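Gear > Mobile > Power and Charging

Last updated: January
7 min read

The charging label on a phone box is one of the least useful numbers in consumer electronics. It gives a peak wattage, measured under conditions the buyer will seldom reproduce, and says nothing about how long that peak is held. The Olix handset used for this article is rated at 80 watts. On the bench it reached that figure, held it for four minutes, and then began to step down.

This behaviour is by design. A lithium-ion cell accepts charge in two phases. In the first, the charger supplies constant current and the cell voltage climbs. In the second, the voltage is held at its ceiling and the current tapers. A phone that advertises a high peak is describing part of the first phase only. The second phase, which covers the last portion of the charge, runs at similar speed on cheap and expensive models alike.

Temperature decides most of what happens in between. Each handset carries at least one thermistor near the cell, and the firmware lowers the current when a threshold is crossed. A thick case moves that point forward. So does a car dashboard in summer, or running navigation while plugged in. The Quintero phone, with a lower rated peak, held its current longer in a warm room and finished ahead of the Olix.
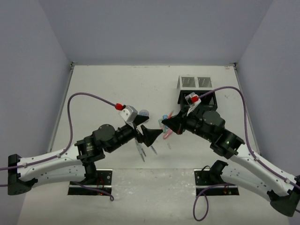
Karla Bañuelos disputes the weight given to the warm-room result. Most people charge on a night table in a cool bedroom, she argues, and in that setting the difference in finishing time is of no consequence because the owner is asleep. She would sooner see manufacturers publish the full charging curve and leave reviewers to pick the conditions.

The point about curves is fair. None of the handsets tested came with one. Nestham prints a single figure for time to half charge, Olix prints the peak, and Quintero prints both without stating the ambient temperature for either. Comparing the three from their packaging is not possible.

Cables complicate matters further. USB-C is a connector shape, and the electrical capability behind it varies. A basic cable carries up to three amps. Anything above that requires a marker chip in the plug, which the charger reads before offering a higher current. Without the chip, the charger defaults to the lower rate and the phone gives little indication that anything is wrong beyond a missing word on the lock screen. Proprietary schemes add a second layer. The Olix handset will negotiate its full rate only with the Olix charger and cable. With a generic Power Delivery charger it settled at 20 watts and stayed there.

The Sadari charger was included to check the opposite case. It has two ports and shares its output between them. With one phone connected, it delivered its rated power. When a second device was plugged in, both ports dropped out briefly and renegotiated, and the first phone came back at a reduced rate. It did not return to the higher rate when the second device reached full charge. Unplugging and reconnecting restored it.
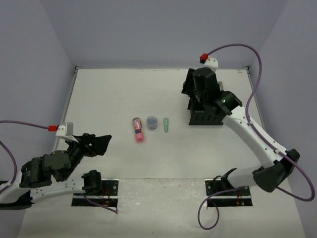
Cell wear is the other half of the question. Heat and time spent at high voltage both age a battery, and fast charging contributes mainly through the first. The Nestham handset offers a limit that stops the charge at a level set by the owner, and a schedule that delays the final portion until shortly before the alarm. Both work as described. The schedule depends on a regular alarm, however, and will charge straight to full if none is set.

The Nestham used here had 183 cycles on its counter, and its settings page still listed battery condition as normal. That label is coarse – it changes only when capacity passes a fixed threshold – and should not be read as a measurement. Owners who want a better estimate can log the energy delivered over a full charge with an inline USB meter, with the phone switched off, and repeat the test a few months later using the same charger and cable.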